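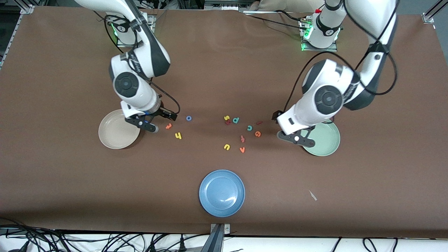 Kekham Learning Materials Unit — Table Activities

Progress report to the Trisham Fund: Remix letter sorting sets
Prepared by Nazar Sirko
Date of report: 9/23/23

1. Purpose of the grant

The grant pays for the design and first issue of the Remix sets, a table activity in which foam letters are sorted from a mixed spread onto plates. The sets are meant for early reading groups and for adults returning to reading. This report covers work up to the end of August and the plan for the next period.

2. Contents of the set

The plates are now fixed at three: one beige, one green and one blue. All are plain, with no printing on the face. We tried trays with raised dividers first and dropped them. The dividers made small letters hard to pick up, and the trays did not stack with the lids on.

The letters are foam and lowercase, in several colours. The current spread includes a blue o, a teal p, a teal c, an orange s and an orange e. Colour is not tied to sound or to place in the alphabet. Ashraf Saber argued for this at the design stage and the working draft of the guide now says so on its first page. Groups that want to sort by colour can still do so, but the plate colours do not match a letter group and should not be read as a key.

Each set is packed in a flat box with the plates at the bottom and the letters in a cloth bag. The bag replaces the plastic tub listed in the original budget.

3. Layout

The standard layout puts the beige plate to the left, the green plate to the right and the blue plate nearest the front edge of the table. The letters are spread in the space between. A plain brown tabletop is the reference surface for the guide. Patterned table covers should be avoided, as the smaller letters are easily missed against them.

Letters are laid at mixed angles. This is deliberate: turning a letter to read it is part of the task. It does cause trouble with a few shapes, chiefly u and n, and p and d. The guide will carry a short note on these pairs, and we are looking at a small dot on the lower edge of each letter as an option for beginners. 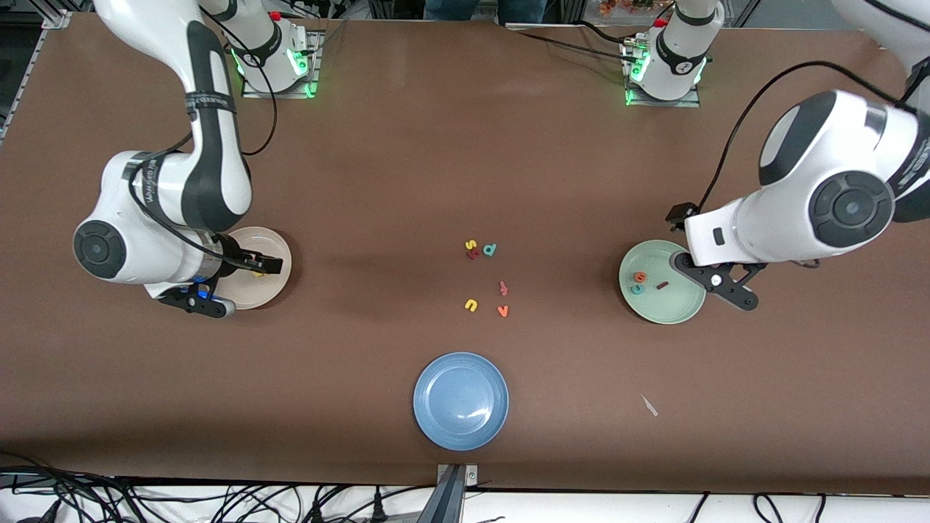

Letters go onto a plate one at a time. Earlier drafts allowed a handful to be swept across together, which was quicker but left the letters piled and hard to check. The rim of the plate keeps the sorted letters apart from those still on the table, and a shallow plate is enough for this. Deep bowls hid the letters from anyone sitting down.

4. Progress against plan

The order for the first issue was 100 sets. Of these, 82 are packed and stored at Kekham. The remainder are waiting for green plates from Chornovol, whose second delivery was short. A replacement delivery has been agreed in writing.

The guide is in its third draft. The sections on layout and sorting are complete. The section on word building is not, and will be cut to a single page if it is still open when the text goes to print.

5. Spending

Packing came in 200 pounds under budget, mainly through the change from tub to bag. We ask that this sum be moved to printing, where the quote has risen. Spare letters have cost 700 pounds to date, which is within the agreed limit. No other change to the budget is requested.

6. Next period

— Complete packing once the green plates arrive.
— Settle the question of the dot on the lower edge.
— Send the guide to print, in both standard and large type.

Ashraf Saber will hold the packing records and can supply copies of delivery notes on request.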